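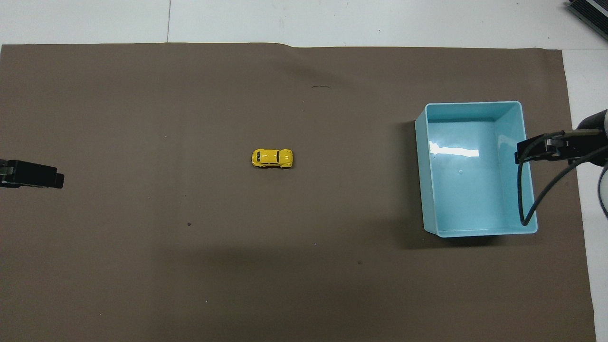 How long do households keep small toys after the children have outgrown them? In our survey the usual answer was six years, and small toys were kept longer than large ones.

Figure 2. A small yellow toy car on brown paper.

4.2 Storage and disposal of small toys

The postal survey was sent to 500 households in Swanepoel and the neighboring district of Arkadis. Parents were asked what they did with toys that were no longer played with, where the toys were stored, and who decided when they should go. Large items such as ride-on toys and play kitchens tended to leave the home within a year. They took up floor space, and relatives or neighbors often asked for them. Small toys, including cars of the type in Figure 2, animals and building pieces, were moved to boxes and stayed there.

Nearly 40 percent of the parents who replied said they had no plan for these boxes. Several wrote in the margin that a box had been moved to a new house without being opened. In the follow-up interviews, carried out by Naledi Hlongwane in September, parents spoke of small toys as a group and seldom named a single item. The exception was a toy linked to a person or a trip - a gift from a grandparent, for instance - and these were often kept on a shelf or in a drawer away from the rest.

Children took part in the decision in most homes once they were seven or older. Younger children were usually not asked. Le Roux found the same age limit in his earlier study of clothing, although his sample was drawn from apartment buildings only (Pravesh Le Roux, unpublished data).

Donation was less common than we expected. The Ovura thrift store accepts toys only in sets, and parents said that sorting mixed boxes took too long. The Plerance exchange has no such rule, but it is open one morning a week. Travel time to either site was not recorded, and we cannot say how much it affected the replies. Section 4.3 deals with toys passed on within the family.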